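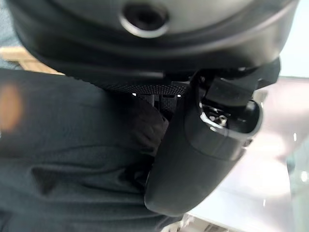

**Clothes sorters and folders wanted, Starken Clothing Exchange**

We need people to sort, check and fold donated clothes at our Mittal Road building. There are 6 paid places, part time, starting as soon as references are back. You don't need to have done this kind of work before.

**The work**

Bags come in from the Skokine and Pudora collection points. You empty them on to a table, one bag at a time, and go through each garment: pockets, cuffs, collar, seams, zip. Anything stained or torn goes in the rag bin. Missing buttons go to the mending shelf with a paper tag saying what is wrong.

Knitwear takes the most time. Dark jumpers and sweatshirts have to be looked at under the lamp, as pulled threads and small holes are easy to miss in a fold. Sleeves are laid flat and smoothed before they are crossed behind. Please don't hang knits, even for a few minutes.

Folded clothes are stacked by size and taken through to the shop shelves. Last year we put out 3282 garments, and over 1355 of them were knitwear, so you will get plenty of practice.

**Hours and pay**

- Shifts are five hours, with a paid break
- Two or three shifts a week, agreed a month ahead
- Paid at our standard hourly rate, the same for everyone on the sorting tables
- Bus fares refunded if you keep the tickets

**What we ask**

You will be standing for most of the shift and lifting full bags, though we have a trolley for the heavy ones. The room can be dusty, so tell us if you have asthma and we will talk about it before you start. A stool is available at each table. You must be 18 or over.

Wear something plain and closed shoes. Aprons are provided. Lockers need a pound coin.

**How to apply**

Write a short letter saying which days you can do and give the name of one person who can act as a reference. Hand it in at the shop counter, marked for Hwa-young Kang, by June 9, 2025. We will ask you in for a trial hour at the table, which is also paid.

People who applied in February and were put on the waiting list don't need to write again.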